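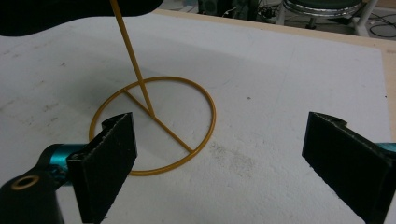

Siham Younis wrote in that the last version of this guide had her actors reading for an hour before anyone noticed the stage directions had no reader. Fair point, and it's now step 1!

Section 4: Setting up a staged reading at Clendholm

1. Give the stage directions to one person and tell them so. Seat them at the far left, a little apart — the audience learns very quickly to look there when a storm starts.

2. Print scripts single-sided, in large type, and number the pages by hand if the copier skips any (ours does).

3. Set out the music stands in a shallow curve, tall readers at the ends.

Note: The Stirker stands slip if you load them with a full binder. Take out the acts you've finished.
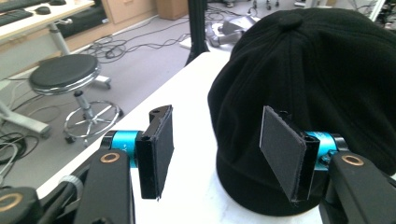
4. Walk everyone through standing and sitting before you read a word. I like readers up for their own scenes and down for the rest, but Amr El Fassi keeps his whole cast on their feet and it works for him.

5. Mark the cuts in every copy. We took 137 lines out of our Tempest and one poor Gonzalo still had all of them. 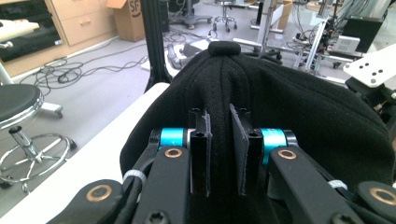 6. Sort out the doubling early, while people are still cheerful. If one reader has two or three parts, the audience needs a signal they can catch from the back row, and a change of voice won't always do it. A plain black knit beanie like this one, with the little round knob on top, makes a perfectly good boatswain. Put it on before the line, never during, and keep it off for the duke.

Caution: No swapping hats in a blackout. I've seen a king come up wearing the wrong one and the whole shipwreck went with him.

7. Check the sound from the last row. The Prollora room seats almost 800 and swallows consonants, so ask for slower verse and bigger pauses. 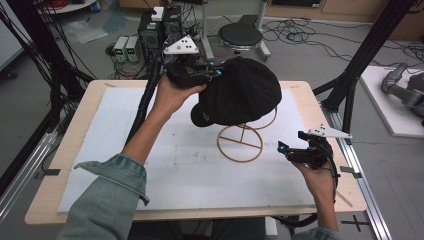 8. Read the first ten pages at full speed, stop, and fix whatever is bugging people. Then run the rest without stopping, even if someone loses their place.

Note: Leave the water under the chairs, lids on. Spare scripts go with the stage directions reader.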